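Filed under: Kitchen Fixes, Cleaning

I picked up a secondhand steel prep table in February, and within a week it looked older than I do. Smudges everywhere! So I tried a bunch of stuff, and this is the routine I've stuck with.

Start with warm water and a drop of dish soap on a soft cloth. Find the grain – those faint brushed lines – and wipe along it, never across. Rinse with a clean damp cloth, then dry the whole top right away (16 square feet takes me 3 minutes, tops).
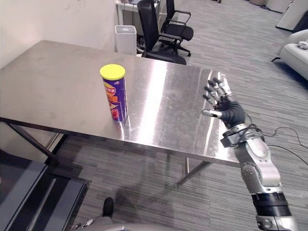

Ans Cuypers wrote in to say she skips the soap most days and goes over hers with white vinegar and water, half and half, then dries it with an old T-shirt. I tried it and yep, it cuts the cloudy film nicely. Just rinse after.

For shine, put 2 drops of mineral oil on a dry cloth and buff, same direction as before. Go easy, or you'll be chasing greasy streaks all evening. Light scratches won't buff out this way, but they do blend in a bit. And please keep steel wool and bleach away from it.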